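Come and help us write the house rules for folding robots
Paid sessions, no experience needed

Hi, I'm Nikola Tokarz, and I look after working practices at Collard. We do cloth handling, so towels, sheets, tea towels, the odd fitted sheet when we're feeling brave. For the past while I've been putting together a set of plain-language rules for people who work beside an arm while it's handling fabric, and I've reached the point where I need other people's eyes on it. Yours, I hope!

The draft is called Plirinness (long story, and I've stopped trying to change it). It runs to 40 rules right now. Some of them are good. Some were written by me late on a Friday and read like it. I'd love to know which ones you'd really follow with your hands full of washing, and which ones you'd skip.

What you'd be doing

You'd come in for one session and work through a handful of ordinary jobs with one of our operators. Picking up, shaking out, folding, handing over. You read the rule first, then we do the job, then you tell me where the wording lost you. Grumbling is welcome -- it's the most useful thing I get.

A lot of the draft is about the grip. When is it okay to reach for a towel that the fingers are already holding? Who says "clear", and how loudly? What do you do if a thick fold is hanging down over one of the fingers and you can't see where the pinch is? My current answer to that last one is "stop and ask", but Yaroslav Kushnir, who runs the sessions with me, thinks it's too vague. He may be right.
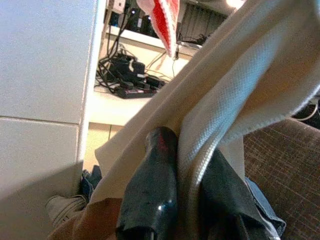 Who I'm looking for

People who do laundry. That's pretty much it! You need to be 18 or over and comfortable reading a page of English. I'd be especially glad to hear from anyone who has worked in a hotel, a hospital linen room or aged care, and from left-handers, who are badly served by rule 10 as it stands.

Please don't apply if you've worked for Collard or for Gunero, who supply our grippers. You'd know too much.

The practical bits

Sessions run for 4 hours with a proper break, and you'll be paid $176 for the day, including if we finish early. Wear closed shoes, tie long hair back and leave scarves, lanyards and dangly bracelets at home. You can stop at any point and you'll still be paid. We record the sessions, and I'll send you the consent form beforehand so you can read it in your own time.

We're in the Nowakowski building, ground floor, step-free from the car park.

How to apply

Send me a few lines by Tuesday, October 27, 2020 telling me what sort of folding you do and which days suit you. No resume, please. If you've got a strong opinion about fitted sheets, put that in too.

Nikola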